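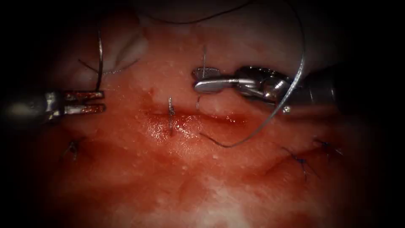 Suturing a short incision with two instruments.

Print | E-mail

Ward Secretary, Surgical Unit, Stakora Hospital

We need a ward secretary from November. You will answer phones, book beds and type discharge letters. Hours are 7:30 to 3:30, with 2 late shifts a month. 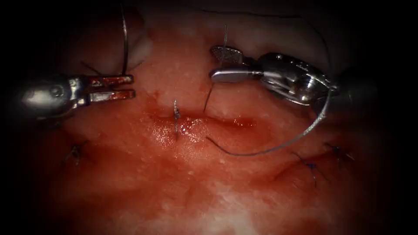 Typing experience is required. Hospital experience is useful, and we train you on our records system. Parking is free for staff.

Send a resume to Embla Lunde, quoting job 217. Questions about shifts go to Ulla Magnusson, extension 741.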